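Drawer in small oak box keeps walking open. Fix?

Posted 2020-09-24 in Furniture & Storage

I have a little oak box with one drawer and a black metal pull, the sort of thing that holds batteries, dead pens and one key to a lock I no longer own. It sits at the back of a white table, partly on a big brown mat. Every time I close the drawer it drifts open again by the width of a finger. I have pushed it shut 1,005 times by my own bitter estimate. Is it the mat, the drawer or me?

Trinity Ostrowski
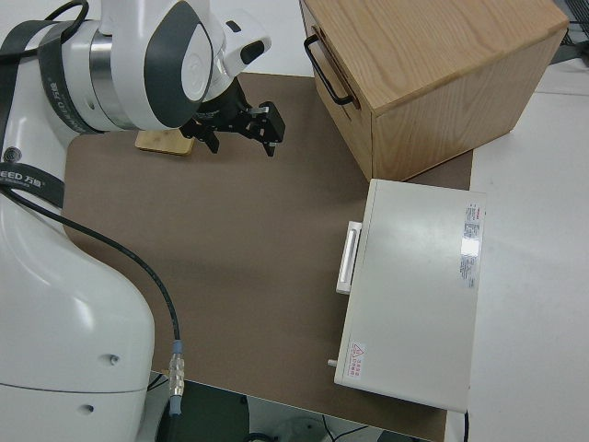 I already tried waxing the runners, on my brother's advice. It now drifts open faster and smells like a church. I would prefer not to drill anything, as the oak has a nice grain and I have a poor record with drills.

14 replies, showing the most useful

Verna Whitfield
Mat. You've got one corner up on it and the rest of the box down on the table, so the whole thing leans. Put a level on top, front to back. Then either slide the box fully off the mat or get it fully on. If it still creeps, stick a thin felt dot inside at the back so the drawer has something to grip for the last bit. Wipe the wax off first or the felt will let go by June.

plullow_dan
buy a new box

Greenberg421
Verna's probably right, but pull the drawer out and look at the underside too. Mine had swollen on one side and sprang back whatever I stood it on. A few strokes of fine sandpaper fixed it. I took many more than a few strokes and now it rattles, so stop early. A small magnetic catch also works, and the stick-on kind needs no drill.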